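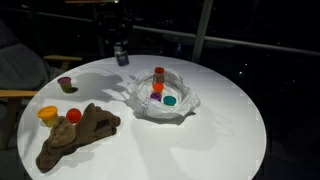 Page 6 of 9

Community and Culture > Women's groups, elders and handing things on > Werero loom circle: should the songs be written down?

marrowfat_jen wrote:
Catching up after a few days away, and goodness, you have all been busy! I've read pages four and five with a pot of tea and I think we've drifted a bit from what Malsha asked in the first place. She wasn't asking whether the songs matter. She was asking whether the Werero women should let Talukder print them in the little book that goes with the spring cloth sale, and whether the younger ones in the circle get a say in it or only the grandmothers.

For what it's worth I'd be for it, with care. My own gran sang over her lace pillow and I can remember the tune of one and the words of none, and I would give a great deal to have had somebody sit down with a pencil. I know it isn't the same thing and I'm not claiming it is.

oldferryroad wrote:
I see where you're coming from, Jen, but I'm still against. The counting songs aren't decoration. They tell you when to change the thread, and they tell you who taught you, and the women who hold them have said (Malsha quoted this on page two, so do go back and look) that a song is given to a person once she has finished her first full band. Put it in a book and anybody with the price of the book has it. I don't see how you give it to a girl after that in any way that would feel like giving.

Also, and I'll say this gently, the book was Talukder's idea. They've been kind, they've paid on time, they found the circle its room. It is still their book.

Malsha Sarkar wrote:
Hello all, and thank you for being so patient with me, I only get to the computer in the evenings once my two are asleep. Let me put a few things straight, because I think I explained it badly at the start.

There are 16 women in the circle now. Six of them hold songs. The eldest holds the most, and she's the one who taught my mother's cousin, who taught me what little I have. When Talukder first asked, back before March, they wanted "up to 40 songs", and we did laugh a bit, as I don't think there are that many even if you count the rude ones. We said we'd talk about it. We have been talking about it ever since!

The grandmothers aren't all of one mind, which I think people here have assumed. One of them would print everything tomorrow. She says her own sister died holding songs that no girl had come to ask for, and she doesn't want to hear the word "proper" ever again. Another says no and goes back to her warp, and that's the whole of her speech. The rest want to know who'll look after the book in 20 years, and I haven't got an answer for them.

As for the younger ones, they do speak, but by our way of doing things they speak last and the elders decide. I'm not asking the forum to change that. I was asking how other groups have made it feel less lonely for the girls while they wait.

tillyandthegoat wrote:
Oh Malsha, that's such a lovely and difficult post. Can I offer something practical? When I was helping with the Fistside quilting women we had a similar worry over patterns — far smaller stakes, I do know — and what we did in the end was write everything down in one book that wasn't for sale and lived in a tin trunk at the oldest member's house. If you wanted to look, you went and had your tea with her. The girls ended up going round there much more than before, and she grumbled about the biscuits and loved every minute of it.

For the sale itself we printed something else, a few pages of the women talking about how they came to join. People bought it quite happily.

oldferryroad wrote:
Now that I could live with. A book you have to visit.

Dušan Bartoš wrote:
I'm going to be the awkward one again, sorry. I recorded singers for Zivness for a good many years and I've seen more than one trunk. One got damp. One went to a nephew who moved away and stopped answering letters, and as far as I know it's in his loft to this day. I'm very fond of the idea and I don't trust it an inch.

My advice would be two copies at the least, in two houses, and a sheet of paper signed by the women themselves saying who may open them and who takes over afterwards. It feels cold to write that sort of thing down when everybody's friends. Do it while everybody's friends.

marrowfat_jen wrote:
Dušan, I don't think that's awkward at all, I think it's the most useful thing on this page. Though I'd still like at least one song in the sale book, if the lady who holds it wants it there. It seems hard to tell a woman of her age that she can't give away what's hers.

oldferryroad wrote:
But is it hers, Jen? That's the bit I keep tripping on. From what Malsha's told us she holds it for the next one along.

marrowfat_jen wrote:
Well, yes. And if there's no next one along? I don't think we'll agree on this, and I'm going to put the kettle on again before I get cross with someone I like.

tillyandthegoat wrote:
Both of you are very dear and should stop for supper. Malsha, on the girls and the waiting: is there anything they can make or keep in the meantime that's properly theirs? Ours had their own corner and did as they pleased in it, and I'm sure that's half the reason they stayed on.

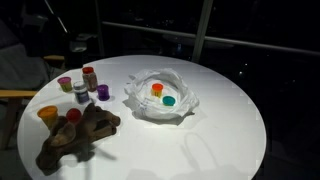 Tubs and jars on the round white table

Malsha Sarkar wrote:
Thank you Tilly, I read your trunk post aloud to my mother's cousin and she made me read it twice. She wants to know what sort of biscuits.

The girls do have small bands of their own, narrow ones, and they make up silly counting words for them, which the elders pretend not to hear. I hadn't thought of those as belonging in a book, but I might ask the girls if they'd like to write theirs out for the sale. Those really are theirs to give. I'd have to ask the grandmothers first, naturally, and then go back to Talukder and tell them it's nine short rhymes about goats and somebody's brother.

Dušan, could you send me the wording you used for that signed paper? It needn't be tidy. I'll have to translate it anyway, and then read it out, as two of our ladies prefer to hear a thing before they put their name to it.

Dušan Bartoš wrote:
With pleasure. It's in a box under the stairs, so give me until tomorrow evening. And leave a space at the bottom for them to cross things out. Mine always did.

oldferryroad wrote:
I'd buy the goat rhymes. Put me down for two copies, please, one's for my sister.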